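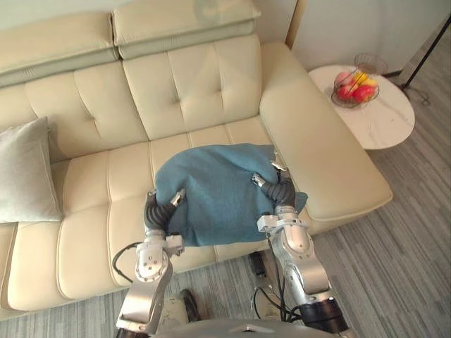
My mother could fold a blanket while holding a conversation with the neighbour over the fence, keeping one eye on the potatoes and telling me to put my shoes on. I have been thinking of her a good deal this June, having spent far more of it than I intended reading and arguing about whether a machine can do the same job (the folding, I mean, the neighbour can wait).

It started with a friend of mine, Hilde Dewulf, who runs the linen room at a small hotel in Kostau and who is, I should say, the fastest folder of a bath towel I have ever met. She had been sent a brochure by a firm called Denavon, all soft lighting and clean worktops, promising that the tedious side of housekeeping would soon be taken off her hands. She rang me up, rather cross, and asked whether I thought it was true. I said I thought it was a bit true, and she said that was no use to her at all, so I have tried to do better.

Cloth is the hard part, and I don't think people who have never tried to teach a machine anything quite appreciate how hard. A cup stays the shape of a cup. Take hold of a throw on the sofa by two of its edges and everything between your hands changes at once, folds running in from either side, one bit bulging up and another hanging over the front of the seat, and a flap left sticking out where you didn't want it. You and I put that right without noticing. Two metal fingertips on the end of an arm have to be told, or have to learn, which of those folds matters and which will shake out by itself.

And then there is the sofa! We forget what awkward things they are. Seams, tufts, a deep padded armrest just where you would like to put your elbow, and usually a little table beside it with the fruit on. A bench in a factory is built to suit the machine that works at it, but a sitting room is built to suit people having a sit down, and I for one would not want it any other way.

Vinh Mạch, who mends sewing machines and has far more patience with robots than I do, once spent an afternoon at the Trirnier workshop watching one of them fold tea towels. He timed it, being Vinh. It took 90 seconds over a single towel, and out of 18 towels it made a tidy job of more than half. I laughed when he told me, and he was quite put out. His own apprentices, he said, did worse in their first week, and they had thumbs.

I took that to heart, and I have come round to a position somewhere between his and Hilde's. Shop floors will get there first, and in places they have already, wherever the same piece comes down the same line the same way up. Homes will be slow. I can imagine a machine that straightens the living room overnight while we are all asleep, taking as long as it pleases, and I would happily let it, so long as it kept clear of the cat.

What I told Hilde in the end was to keep her staff, put the brochure in a drawer and have another look in 2 years. She said she had already put it in the bin, and would I like to come over on my next free afternoon, as she had a great many pillowcases to get through and could do with the company.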